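Clovier Two-Arm Bench Cell for Control Box Assembly

Home > Cells > Electrical assembly > Bench Cell

The Bench Cell is a pair of robot arms on one table, set up for push-button control boxes. It handles the small, repetitive part of the job: holding the box, picking up buttons and contact blocks, and presenting them at the right height. It fits beside an ordinary desk and needs no pit, no raised floor and no overhead frame.

Work is laid out in colored trays on a fabric-covered top. One arm holds the box by its base while the other works over the loose parts. Trays can be moved by hand between jobs, and the cell will find them again.
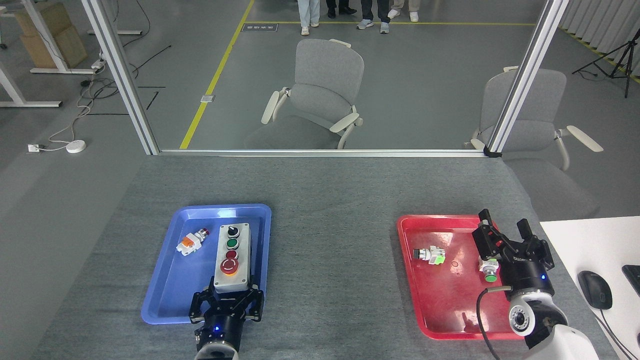
What changes for your assemblers

Most shops that buy this cell keep the same people on the line. The job shifts. An assembler who used to hold a box in one hand and fish for parts with the other now sets up the trays, checks finished boxes and deals with the odd ones. Wiring stays with people, and so does final test.

Namico put its first cell in last August. Sơn Ninh runs the panel shop there:

"I had 18 people and every one of them had sore thumbs. Now they rotate. Two hours at the cell, then wiring. The first month was slow and we had some arguments over who got trained. I would train the whole shift at once if I did it again."

Training takes 2 days for an operator. The first covers stopping and restarting the cell, clearing a dropped part, and changing trays. The second is spent on your own boxes -- bring the awkward ones.

Parts it handles

Selector switches, flat push buttons, mushroom-head emergency stops and their contact blocks. Parts may lie on their side or stand up. Housings are held upright, near the bottom, with the button face clear of the fingers.

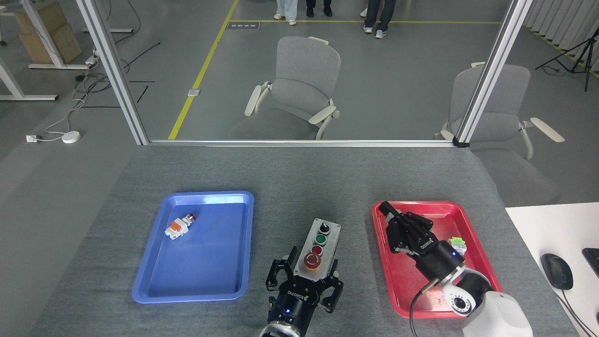

Photo: Clovier / Lò workshop

Ordering and setup

Part no. BC-900
Arms: 2, each with a two-finger gripper
Trays: red and blue supplied, other colors on request
Job memory: 19 box layouts
Operator software: Predska, one seat included

Not included: table, desk, guarding. Your own risk assessment decides what guarding you need, and we ask to see it before shipping.

Please tell us the housing size and send one sample of each button with the order. Samples are returned with the cell. Older layouts saved in Predska can be loaded again -- ask for the conversion sheet.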